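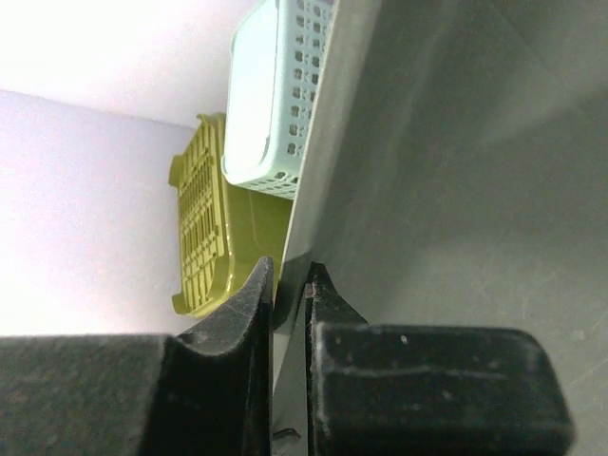

Bindu Rao's first comment on the draft was that the card talked about grasps for two pages and never once said what happened to the people on the sorting line, so could we please start there. OK. Starting there.

## What changed on the line (Clomstead site)

- Before: baskets handled by hand, whole shift, both sides of the line
- Now: arm takes the plain repeat picks, people do the odd ones, jams, and all checking
- No jobs cut so far. Two posts regraded – paperwork for that still open, ask Rajeshwari Kotian
- Wrist complaints down acording to the shift log. Standing around waiting for the arm: up. People hate this more than we expected
- Break times used to be set by the line. Now set by the arm's reset, and that needs fixing before Flernside gets one

## Contents

- 726 episodes, wrist camera only
- 119 of them have a person taking over partway, flagged `handover`
- 16 operators, all signed the consent form, IDs scrambled
- free-text shift notes (`notes/`), spelling left as written

## Collection

Started in March, normal shifts, no staged runs. Gripper is the two-finger one, same pair of fingers throughout. Vignesh Mudaliar did the labels, Manon MacPherson rechecked 200 episodes and fixed the bad ones. Labels are per episode, not per frame.

## Known problems

- night shift is thin, don't draw conclusions from it
- `handover` does not mean failure!! some operators just step in when its slow
- notes from the first weeks are mostly complaints about the beeper (since turned down)
- timestamps on the notes are when typed, not when it happend

## Please don't

Use this to rank operators or set pick targets. That was the deal when people signed. Onura gets the same terms as everyone else.

## TODO

- [ ] Flernside notes, when there are any
- [ ] second round of interviews – Chandrasekhar Alva has the question list
- [ ] merge the Jaiswal label names with ours

Last edit 27 August 2023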